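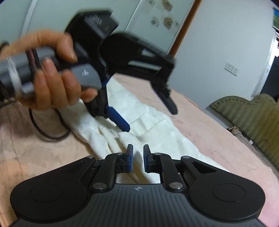 Laundry and linen at Villanueva: the bedrooms

Villanueva is a guest house with 16 beds, and most of the work in it is washing, drying and folding. These notes go with the bedroom part of the gallery. The kitchen and the yard have their own pages. Text by Chenxi Zou, last changed 30th March.

Opening picture
Crumpled white cloth on a bed with a pale pink sheet. The cloth is creased and has a slightly quilted texture. The pink sheet has a faint pattern on it, which is easier to make out in daylight than under the ceiling light.

Where the folding is done
We fold on the beds. There is a table in the linen room, but it is narrow and a bath sheet hangs off both sides. A made bed is the right height for most people and gives enough room to open a large piece out flat.

How we fold white pieces
Shake the piece out and lay it across the bed. Find two corners on the same short side and pull them level. Smooth from the middle towards the edges with a flat hand. Fold in half lengthways, then in thirds, and put the folded edge to the front of the shelf. Anything with a mark on it goes back in the wash bag.

Coloured sheets
The pink sheets were bought from Renel in September, with a set of pale green ones for the back rooms. They are washed apart from the whites for the first few washes. After that we put them in together at a low temperature. The green has faded a little. The pink has kept its colour so far.

Numbers
A full change of the house makes 54 pieces, counting pillowcases. Last year we washed a little over 2,000 pieces in the first half and fewer in the second, when the top floor was closed for painting.

Shelves
Single sheets go on the left, doubles on the right, towels below. Spare blankets are in the chest on the landing. Labels are on the front edge of each shelf and need replacing when they curl.

Next page: the drying room and the yard lines.
Previous page: the kitchen.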